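Print this page | E-mail this page

Can a Robot Learn to Pick Up a Tomato?

July 2019

You have probably seen a video of a robot doing something amazing. It flips, or it dances, or it pours a glass of orange juice without spilling a drop. The music is loud and the video is short. Then it stops, and you are supposed to say "Wow."

Before you say it, try asking how many times the robot had to do it before the camera got a good one. The people who make the videos hardly ever tell you.

This page is about a student project that did keep track. It is called Zanmont, and it belongs to the Calent Robotics Club in Trestau. Five students worked on it for seven weeks. They wanted to find out whether a robot could learn to pick up small round fruit and put it in a tub. I went to see it expecting to be bored or fooled. I wasn't bored. Whether I was fooled a little, you can decide when you get to the end.

What is the hard part?

Pick up a grape. You did it without thinking. Your eyes found it, your fingers opened just wide enough, and your skin felt when you were squeezing. If the grape started to slip, you held on tighter before you even noticed.

A robot hand has none of that unless someone gives it to the robot. Many robot hands are called grippers, and they look more like the tongs in a kitchen drawer than like a hand. Two fingers come together and two fingers move apart. There is no thumb and there is no skin.

Now think about a cherry tomato. It is smooth and it rolls. Squeeze too gently and it drops. Squeeze too hard and you are wiping up tomato. If you touch it on one side first, it may roll away before the other finger gets there. That is a lot of trouble for something you can eat in one bite.

So how do you teach a machine to do it?

One way is to write down every step. Move the hand this far. Go down this much. Close the fingers. The club tried that first, and it worked very well as long as the tomato was always the same size and always in exactly the same place. Tomatoes don't agree to that.

The other way is to show the robot. This is what Zanmont is mostly about. A student holds a gripper in their own hand and does the job with it, over and over. Each try is recorded. Later a computer goes through all of the recordings and looks for patterns, such as where the fingers go just before they close. People call this "learning from demonstration." A demonstration is just somebody showing you how.

The fingertips of these grippers have blue pads on the inside. When you get one right, the fruit ends up between the two pads, and then you only have to close them. Getting one pad next to the tomato is easy. Getting both of them there without a bump takes practice, even for a person.
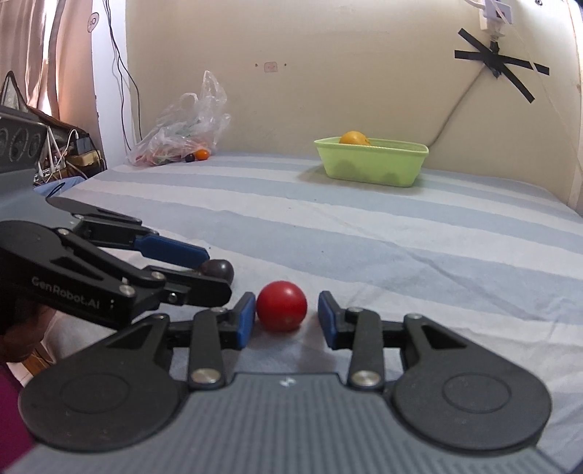 Why doesn't the club just use its robot arm to make the recordings?

Moving a robot arm through every try is slow, and the arm is one more thing that can break down. A person with a hand-held gripper can get through many more tries in an afternoon.

Now for the part I didn't believe

When I first heard about this, I was told that the robot "watches and learns, just like you did when you were little." I don't think that is true, and I told the club so.

When you were little, somebody showed you how to use a spoon. They may have shown you a few times. After that you could use a big spoon, a small spoon, a plastic spoon, and a spoon in a dark kitchen. You also worked out that you could bang it on the table. Nobody had to record you 897 times.

I picked that number for a reason. The club made 897 recordings in June. Then the students sat down and looked at all of them, and they kept 663. The rest went in the trash.

What was wrong with the ones they threw away? In some of them the fruit rolled off. In others the student stopped halfway to scratch or to talk. A few were fine to look at, but the gripper was moving so fast that the pictures came out as a smear. A computer doesn't know that those are mistakes. If you leave in a recording of somebody waving a gripper at nothing, it will treat waving at nothing as part of the job.

It was the students who knew which ones were bad. So when you hear that the computer "learned by itself," remember that somebody sat in a chair for days and chose what it would learn from.

Why so many kinds of fruit?

You might think the easiest plan would be to use one kind of tomato and stick with it. The club did begin that way. All of the early recordings were of small red ones, and the computer got pretty good at small red ones.

Then someone put down a yellow one. The arm went to the right part of the table and stopped. It didn't seem to have any idea that a yellow tomato was a thing you could pick up. A toddler would have grabbed it and eaten it.

After that the students mixed things up. They used fruit in different colors and sizes, set out in a loose bunch with pieces touching one another. They changed which piece they went for first. Sometimes they emptied the tub and started over, and sometimes they moved the tub.

A bunch is much harder than one tomato alone. If two pieces are touching, where do the fingers go? If you push in from the left, everything on the right may start to roll. A dark fruit next to another dark fruit can look like one big lump to a computer. And a big yellow one needs the fingers open a lot wider than a little orange one does.
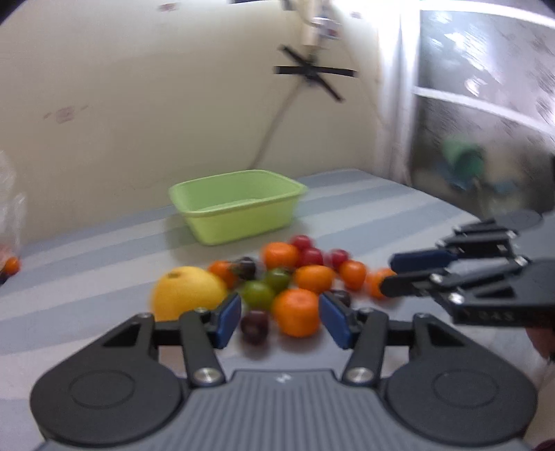 Two students can work at the same time, one on each side, as long as they take turns reaching in. The club argued about this. Some of them thought that two grippers would get in each other's way and spoil the recordings. Others said that if you want two robot arms to share a job one day, you had better show them what sharing looks like. They ended up trying it both ways. I thought that was a better answer than arguing.

Did it work?

It depends on what you call working.

At the end of the seven weeks the club held an open afternoon at Semeniuk Hall, with the robot arm set up on a table and folding chairs for the parents. The arm picked up an orange fruit and put it in the tub, and everybody clapped. It picked up another. Then it reached for a dark red one, closed its fingers a little too early, and pushed it off the table onto the floor. It went on to carry nothing at all, very carefully, over to the tub, and it opened its fingers and let the nothing go.

The parents laughed. I wrote it down, because I think it is the most useful thing I saw there. The arm did not know that its fingers were empty. It was copying the shape of the job. You would have looked down at the floor and said "Oops."

The students knew this would happen sometimes. They have a plan to teach the arm to check whether it is holding anything before it moves. I asked if that would fix it, and they said maybe. I like it when people say maybe.

Things grown-ups say about robots, and what to ask them

"It can pick up anything." Ask what they have tried. If the answer is tomatoes and oranges, then it can pick up tomatoes and oranges. Ask about a wet sock.

"It works almost every time." Ask how many times they tried, and whether they counted the bad ones. Ask who did the counting, too.

"It will be doing the dishes in your house soon." Ask when "soon" is. People were saying this when your grandparents were in school, and your grandparents are still doing the dishes.

"It thinks like a person." Ask what it does when it drops something.

You don't have to be rude about it. Most people who build robots are glad to get a real question. The ones in the club talked to me for an hour about fingertips.

Try it yourself

You don't need a computer for this. Get a pair of kitchen tongs, a bowl, and some small round fruit. Ask first if the fruit is for dinner.

Put the fruit in a bunch on the table, with some of the pieces touching. Using only the tongs, move all of it into the bowl. Keep your other hand behind your back.

Now have a friend try, and this time write down each thing your friend does. Don't write "picks up the grape." Write where the tongs went, which side touched first, how wide they were open, and what moved that wasn't supposed to. You will fill up a page before the bowl is half full, and you will still have left things out.

Then read your page to a different friend, who has to do only what it says and nothing more. Put a towel down.

Words to know

Gripper: the part of a robot that grabs things. Some grippers can also be held by a person.

Demonstration: showing how something is done by doing it.

Recording: what is saved from one try, so that it can be looked at later.

Data: a lot of recordings or measurements kept together. Bad data is still data, so somebody has to clean it out.

The Calent club starts up again when school does. They say the next job is folding washcloths. I have my doubts, and I have asked them to save me a chair.

Print this page | E-mail this page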